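I have been meaning to write about Nulska for ages, and a grey afternoon with the kettle on seems like as good a time as any. If you don't know the name, Nulska was a tiny board game publisher that put out a run of card games between 2000 and 2009 and then just stopped. No farewell, no big clearance sale. The website hung on for a bit with a "new titles soon" banner and then that went too.

I came to them by accident. I picked up a copy of Briem at a school fete, in a box with a split corner and a rubber band around it, and I paid two dollars. I thought I was buying a trick-taking game. It sort of is! You follow suit, you play high cards, you win tricks, all the usual. But every trick you win has to go somewhere on the little harbour in front of you, and once your harbour is full you start losing points for every trick you take. So the whole table spends the first half of the hand grabbing and the second half ducking, and the switch never happens for everyone at the same time. The first time it clicked for us we played five hands straight and burnt the garlic bread.

After that I was hooked and started tracking the others down. There are 14 in the full line as far as I can tell, though one of those is an expansion and I've never worked out whether the collectors count it. I own nine. I'm in no rush. Half the fun is opening a listing with a terrible blurry photo and spotting that mustard yellow spine in the pile.

The one I want to rave about today is Bitedow, which I finally got to the table four times over the long weekend. Bitedow is a market game for three to five players. You are all stallholders, and each round a row of produce cards comes out, and you bid on the cards using other produce cards from your own hand. That's the entire economy. No coins, no tokens. If you want the pears you have to part with something, and whatever you part with goes straight into next round's row where the person on your left gets first look at it. It is so mean and so friendly at once – I don't know how else to put it.

The deck has 70 cards and you use all of them every game, whatever the player count, so people who like to keep track of what's gone can have a proper go at it. I'm hopeless at that. I remember the plums and forget everything else. But you can do perfectly well on feel, because the round scoring is generous and there's a lovely catch-up rule where the player with the smallest stall breaks all the ties.

A few notes on playing it, for anyone who has a copy in the cupboard and bounced off the rulebook (which is pretty rough, the translation on page three contradicts the one on page five):

Play the tie rule from page five. The other one makes the last round pointless.

Deal the hands face down and let everyone look at the same time. It sounds fussy but the first bid matters a lot and you don't want one player ten seconds ahead.

With three players, take the optional dummy stall. Four is the best number by a long way. Five is a riot but the row gets picked clean and you'll be laughing more than planning.

Now, the art. I know plenty of people think the Nulska games look plain, and next to a modern box they do. Plain cream backgrounds, one object per card, no border, no flavour text. I love it. It reads beautifully across a big table, even under the awful yellow light we have in the dining room, and my eyes are not what they were.

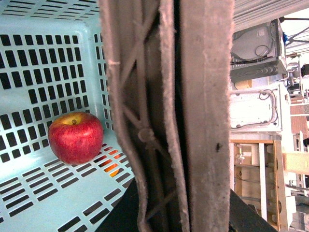

The Bitedow cards have no numbers on the fruit, and that's what throws new players. You're meant to judge a card's worth by what it is, and the apple is the one that everybody undervalues. It's drawn very simply, a round red shape and a stalk, and it looks like the cheap filler card of the deck. A real apple has so much more going on – look at the faint streaks in the red, and that yellow-green patch up by the stem – and I do wish the artist had pinched a bit of that, if only so people would stop throwing their apples away in the first round! In the final scoring a single apple on its own is worth as much as a full set of anything else. One. On its own. Get two and they cancel out. I have won on that card and I have been absolutely sunk by it, once in the same evening.

If you'd like to try Bitedow, keep an eye on the second-hand groups, and check the box for the scoring sheet, as it's the bit that goes missing. The Skurnik reprint from a few years later has smaller cards and a nicer tray, and it fixes the tie rule. I'd happily play either. I've still got the old one out on the sideboard and there's talk of another game after tea.

Next up I'm hoping to do a proper post on storing all these odd-sized boxes. My current system is a shelf and a prayer.

Recent posts
Briem with two players: does it work?
Sleeving old cards without losing your mind
My favourite games for a rainy May
Three trick-takers to teach your parents
What I look for at a school fete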